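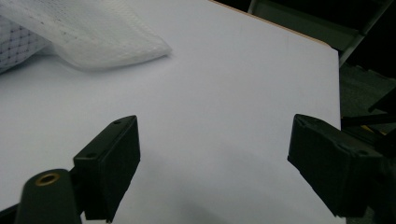
Nollemis 家事ことば用例集(第2版)

はじめに

Nollemis(ノレミスと読みます)は、家の中で家族や同居人に宛てて書かれる短い書き置きのことばを集めた、小さな日本語の用例データです。冷蔵庫の扉に貼ってある「麦茶、作っておいて」だとか、洗面所の棚の「詰め替えはこっちの段」だとか、ああいうものを思い浮かべていただければ、ほぼ間違いありません。

作りはじめたきっかけはとても個人的なことで、辞書で「つけおき」を引いたときに、語釈はちゃんと載っているのに、家でふだん目にする「つけおき中。流さないで」という使い方がどこにも見当たらず、少し寂しくなったのでした。料理の本にも洗濯の本にも用例はたくさんありますが、あれは読者に向けて整えられた文章です。家の人にだけ通じればよいと思って書かれた文は、語順も助詞も、ずいぶんのびのびしています。その伸びやかさをなるべくそのまま残しておきたい、というのがこの用例集の一番の願いです。

第1版を公開したあと、思いがけずいろいろな方から感想やご指摘をいただきました。表記の揺れをまとめて見たい、見出しから引けるようにしてほしい、方言の印がほしい。全部にはお応えできていませんが、できるところから手を入れたのがこの第2版です。

中に入っているもの

配布フォルダを開くと、次のファイルが並んでいます。

yorei.tsv 用例の本体です。タブ区切り、文字コードは UTF-8 です。
midashi.tsv 見出し語の一覧です。読みと、簡単な語釈が付いています。
yure.tsv 表記の揺れの対応表です。
okurigana.txt 送り仮名をどう扱ったかの覚え書きです。かなり長いです。すみません。
LICENSE.txt 利用条件の全文です。
README.txt いまお読みの文書です。

見出し語は65語です。「干す」「たたむ」「ゆすぐ」「あく抜き」「つぎ足す」のような動作のことばが中心で、そこに「出しっぱなし」「生乾き」のような状態のことばが混じります。もっと増やせないかというご要望もいただくのですが、一語ごとに用例をじっくり読みたいので、当面はこの規模のままでいくつもりです。広げるよりは、同じ語の中の使い分けを細かく見ていくほうが、作っていて楽しいというのも正直なところです。

yorei.tsv の列

一行に用例がひとつ入っていて、列は6つあります。

id 用例ごとの通し記号です。版が変わっても、同じ用例には同じ記号を使います。
midashi 見出し語です。必ず midashi.tsv に載っている形で書いてあります。
yorei 用例そのものです。改行は全角の斜線に置き換えました。
basho 書き置きがあった場所の種類です。台所、洗面所、物干し、玄関、居間、その他のどれかになります。
aite 宛先の間柄です。家族、同居人、自分、不明のどれかになります。
biko 備考です。空欄のことも多いです。

用例の長さは、いちばん長いもので84字あります。ゴミ出しの分別をめぐる書き置きで、途中から明らかに書き手の気持ちが高ぶっていくのがわかる、個人的にとても好きな一文です。逆に短いほうは「干した」だけ、というものもあります。書いた人と読む人のあいだに、それだけで済むだけの暮らしの積み重ねがあるのだと思うと、短いものほど味わい深く感じます。

aite の「自分」という値について、少しだけ補足させてください。家事の書き置きには、自分で自分に宛てたものがかなりあります。「明日の朝、米」などがそうです。これを家族宛てと同じ箱に入れてしまうと、命令形の使われ方がぼやけてしまうため、第2版で独立した値にしました。自分宛てのメモには命令形がめったに出てこず、名詞で言い切るか、「〜すること」で終わるものが目立ちます。ほかの人に宛てるときは「〜しといて」「〜お願い」「〜してくれると助かる」と、いろいろな衣装を着せるのに、自分にはずいぶんそっけないものですね。

見出し語の語釈について

midashi.tsv の語釈は、国語辞典の代わりになるようなものを目指してはいません。用例を読むときに、似たことばとの境目を思い出せるように、という程度の短い添え書きです。いくつか抜き出してみます。

すすぐ 水で洗剤や汚れを流すこと。衣類にも食器にも使う。「ゆすぐ」との使い分けは家によってかなり違う。
ゆすぐ 容器に水を入れて揺り動かす感じが残っている。牛乳パックと口には、ほぼこちらが使われる。
陰干し 直射日光を避けて干すこと。書き置きでは「かげ」と略されることがある。
平干し 吊るさずに平らに広げて干すこと。「ひらぼし」と仮名で書く人が多い。「寝かせて干す」と言い換える家もある。
ひと煮立ち 一度沸いたら火を止めること。時間の指定と一緒に書かれると、たいてい矛盾が起きる。
つけおき 水や湯に浸したままにしておくこと。ほぼ必ず、触らないでほしいという頼みごととともに現れる。
空ける 中身を出して空にすること。「開ける」と書かれている用例が多く、どちらの意味か迷うものは備考に印を付けた。

「空ける」と「開ける」は、この用例集でいちばん手を焼いたところです。「夜までに洗濯機あけといて」と仮名で書いてあれば、中身を出しておいてほしいのか、湿気を逃がすために蓋を開けておいてほしいのか、文字だけでは決まりません。読んだ家の人は迷わなかったはずなのに、外から読むと途端に難しくなるのです。こういう用例は、無理に片方へ寄せずに、midashi には書かれた音に近いほうを置いて、備考に「両義」と記しました。

表記の揺れの扱い

用例の本文は、書かれたとおりの表記を残しています。「畳む」「たたむ」「タタム」はどれもそのままです。まとめて検索したいときは yure.tsv を使ってください。左の列に代表の形、右の列に揺れの形が並んでいます。代表の形は、見た目の読みやすさで選んだだけのもので、正しい表記という意味はありません。

明らかな誤字も直していません。「干して」が「千して」になっているものなどは、手書きを読み取るときの間違いと区別がつきにくいので、元の紙に戻って確かめたものだけ備考に「ママ」と入れてあります。印がないのに妙な字があれば、それは入力の間違いかもしれません。見つけたら教えていただけると、とてもありがたいです。

絵文字や顔文字は残しました。丸の中に笑った顔を描いたような手描きの印は、文字にしようがないので「(顔)」と書いてあります。矢印も意外と多く、「→下の段」のように助詞の仕事をしているものがあります。矢印を助詞と同じように数えるべきか、飾りとして脇に置くべきか、まだ決めかねていて、第2版では本文に残すだけにしました。

集め方

用例は、Ekwueme という小さな読書会に来てくださる方々から、ご本人と、宛先になった方の両方の了解をいただいたうえで寄せてもらいました。会はいつも水曜日の夜に開いているのですが、帰り道に「うちの台所にこんなのが貼ってあって」と話が弾むことが多く、その雑談がそのまま収集の場になったような具合です。

寄せていただくときは、紙そのものを持ってきていただくか、書き写していただくかのどちらかにしました。書き写しの場合は、改行の位置と、線で消した部分もできるだけ写してもらっています。消した部分は yorei の中で亀甲括弧に入れてあります。「ちゃんと」を消して「なるべく」に直してある用例などを見ると、書き手がペンを持ったまま少し考えた時間が伝わってくるようで、集めていてよかったと思います。

入力には Molleo という自作の小さな入力補助を使いました。同じ見出しの用例を横に並べながら打ち込めるだけの、ごく素朴な道具です。動かすのにやや癖があり、人様にお渡しできる状態に整っていないため、今回の配布には含めていません。表計算ソフトで開きたい方のために、タブ区切りをほかの形に変える Vurkeck という変換の手順書も書きかけているのですが、こちらもまだ途中です。気長にお待ちください。

個人情報への配慮

名前、電話番号、店の名前、学校の名前は、すべて伏せました。人の呼び名は「(名)」、店は「(店)」に置き換えています。「お母さん」「じいじ」のような続柄の呼び方は、誰と特定されることがないと考えて残しました。帰宅時間や留守の予定が書かれていたものは、時刻をすべて「(時)」にしています。鍵の置き場所に触れたものは、置き換えではなく用例ごと外しました。

体調や薬にかかわる書き置きも外しています。家事のことばとして面白いものがいくつもあったのですが、読む人が少しでも居心地の悪い思いをするようなら載せない、という約束で集めたものですから、迷ったときは外す側に倒しました。

あとから取り下げたくなった場合も、いつでもお申し出いただけます。その用例は次の版から除き、id の記号は欠番にします。欠番の理由は公開しません。ですので、記号が飛んでいても、データが壊れているわけではありません。

使い方の例

どんなふうに使っていただいてもうれしいのですが、これまでに伺った中では、日本語を学んでいる方のための読み物づくり、依頼表現の比較、家事を題材にした短い小説の下調べ、といった使い道がありました。学習用の読み物に使う場合は、省略された助詞を補った形を横に添えると読みやすいそうです。

依頼表現を見たい方は、yorei の文末だけを取り出して並べてみてください。「〜といて」と「〜ておいて」が、同じ家の同じ書き手でも使い分けられていることがあります。急いでいるときほど縮まるのかと思いきや、怒っているらしい用例のほうに「〜ておいてください」という丁寧な長い形が出てくることもあって、このあたりは読み比べるといくらでも時間が過ぎていきます。

文脈を失った短い文ばかりですから、文章の自動生成の手本としてまとめて使うのには、あまり向いていないと思います。使っていけないわけではありませんが、宛先や場所の列を落としてしまうと、ほとんど謎の短文集になってしまいますので、できれば列を保ったままお使いください。

偏りと限界

寄せてくださった方の多くが読書会の周りの方なので、紙に書く習慣のある、ことばに関心の高い人に偏っています。ふだん家族との連絡を携帯電話だけで済ませている家の用例は、ほとんど入っていません。画面の上の家事のことばは、紙とはまた違う育ち方をしているはずで、いつか別の用例集としてまとめられたらと夢見ています。

地域の偏りもあります。「ほかす」「なおす」「かたす」のような、地方によって意味や使う範囲が変わる語は見出しに立てましたが、用例の出どころの地域は記録していません。集めはじめたときに聞いておけばよかったと、今になって悔やんでいます。したがって、このデータから「この地域ではこう言う」と述べることはできません。

季節の偏りもどうやらあるようです。収集がはかどったのが6月、梅雨のさなかでしたので、「部屋干し」「生乾き」「除湿」にまつわる用例がずいぶん豊かな一方で、大掃除や布団の打ち直しのような、寒い時期のことばは手薄です。「網戸」の用例はあるのに「結露」がない、というご指摘もいただきました。ごもっともです。

第1版からの変更

aite の値に「自分」を加えました。第1版で「不明」としていたものの一部が、こちらに移っています。
亀甲括弧による消し跡の表記を、全体で統一しました。
「ふきん」と「台ふき」を別の見出しに分けました。食器を拭くものと食卓を拭くものを分ける家と分けない家があり、分けない家の用例は備考に「兼用」と記しました。
midashi.tsv の読みをすべて平仮名にそろえました。
okurigana.txt を書き直しました。長くなりました。

第1版の用例を引用されている場合も、id は変わっていませんので、そのまま第2版で引くことができます。aite の値だけはご確認ください。

利用条件

学習、研究、創作のいずれの目的でも、無料でお使いいただけます。用例を引くときは「Nollemis 家事ことば用例集 第2版」と書き添えてください。改変したものを配る場合は、どこを変えたかがわかるようにしておいていただければ十分です。伏せてある部分を推測で埋めて公開することだけは、ご遠慮ください。

ご連絡について

誤りのご指摘、見出しのご提案、用例のご提供は、配布ページの連絡欄からお寄せください。お返事はゆっくりですが、必ず読んでいます。用例をお寄せくださる場合は、宛先になった方にもひと声かけてからお願いします。「こんなものを送るのは恥ずかしい」と前置きして送ってくださる方が多いのですが、恥ずかしいと言われるものほど生き生きしていますので、どうぞ遠慮なくお送りください。

次の版では「あとで」と「そのうち」の用例を集めています。冷蔵庫の横に長く貼られたままになっている紙がありましたら、はがす前に書き写しておいていただけると助かります。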